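Hand-held gripper demos: how much variety per task?
Garirine forum > Data collection

tallpour
6th November
We have 619 demos of taking one item out of a small fridge, all done with hand-held grippers. I trained on the lot and the policy does fine with the door wide open but gets lost when the door is half closed. Before I book more time at our Clenville site I want to know if I should record more of the same or change the setup. My lead says more of the same.

mossgate
How many door angles do you have? If it is one, I'd stop recording. We did 293 drawer demos in April with the drawer always pulled to the same spot and had to redo nearly all of them.

tallpour
One, more or less. Start pose for most of them: 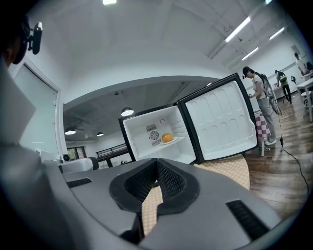
The task is written up as "pick and place, cold storage" and each person does a block of 20 before swapping. Start of episode is jaws open, a short way back from the fridge. The plate stays on the shelf with the fruit toward the right side, and the door is already open to the right, so the gripper has a clear way in. I never asked anyone to move the plate. That was probably a mistake too.

Radonjić
I'd go against mossgate here. Don't throw out what you have. A clean base set with one layout is useful, and you can add some 20 demos at each new door angle on top. We did that with the Furneo cabinets and it was enough.

mossgate
Enough for cabinets. A fridge door with all those molded recesses on the inside looks very different at half open, and it hides part of the shelf. I'd want more than that per angle.

Radonjić
Fair on the shelf being hidden. I still think you find that out by training on a small batch first. Cheaper than guessing.

kelpline
Question for tallpour – do you keep the people walking about in the background? We cleared the room for our first set and the policy got worse when someone stood behind the table.

tallpour
We keep them. Other stations run at the same time and I don't filter for it.

kelpline
Good, leave it that way. I'd move the fruit before I touched the door, though. Left, middle, right, 3 plate positions.

tallpour
OK. Plan is 3 door angles and 3 plate positions, 20 demos each, then retrain with the old set mixed in. Will post the numbers in this thread.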